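Caring for Soft Goods, Unit 4: The Cap
Flavutstead Evening Courses, Room 131
Handout to keep. You will lose it. There are spares by the door.

Where we left off

Last time we did scarves, which lie flat when asked. Caps don't. A cap has a stiff part and a floppy part sewn together, and most of the damage you see in a secondhand cap comes from treating the whole thing as one or the other. Stack it like a plate and the crown caves in. Stuff it like a sock and the brim gets a crease that will outlive you.

Terms you need

Crown: the dome, usually made of panels stitched together.
Button: the little bump on top where the panels meet. It holds very little together and everyone fiddles with it.
Brim (or bill): the stiff part. Curved or flat is a matter of taste, and I don't grade taste.
Sweatband: the strip inside. We'll get to it, with gloves.

Structured and unstructured

A structured cap has backing behind the front panels and stands up by itself. An unstructured cap has none and folds into whatever was nearest. Unstructured caps store smaller, travel better and look on a bare surface like something that fell off a truck. Don't judge the shape until you've opened one out with your hand inside the crown.

Sorting before storing

Spread everything out first. Sort by color, then by condition, and only then reach for a bin. Students who start with the bin end up with a full bin and no idea what's in it.
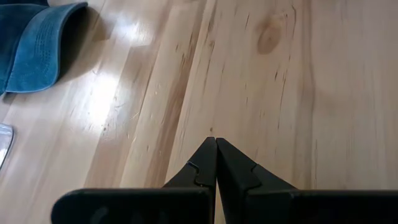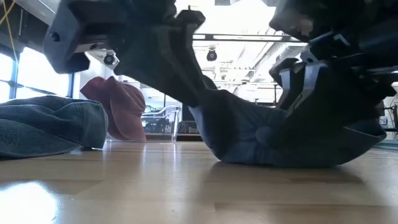
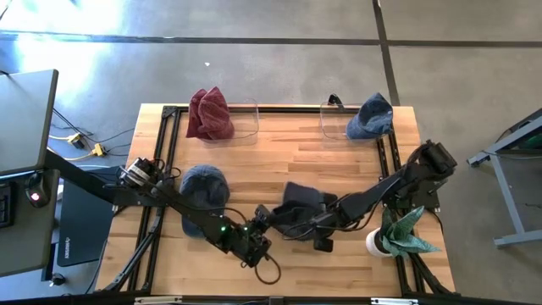
Clear bins are worth the extra money. At Roltlow's they're stock number 3510, and the lids are sold separately, a practice I have written to them about. Put darks in one and lights in the other. Denim goes with the darks until you've tested it: press a damp white cloth on an inside seam for a minute and look for blue. Pink and red caps get the same test, and for the same reason we no longer talk about my good towels.

How to nest them

1. Push the crown out from inside with your fist. Gently. It's cotton, it has done nothing to you.
2. Turn the back half of the crown into the front half.
3. Set the next cap into the first, brims pointing the same way.
4. Stop at six. The seventh makes the stack lean, and then you have a stack on the floor.

Never fold the brim. If somebody already has, steam it for 45 seconds, bend it around a coffee can and leave it overnight. Some older caps have cardboard inside the brim, and steam turns that to oatmeal, so flex it first and listen. A papery crackle means leave it alone.

For next time

Read the Brarkden pamphlet on sweatbands, skipping the part on vinegar, which is wrong. Bring two caps you don't love, one structured and one not, and a clean white cloth.

Handout by R. Escobar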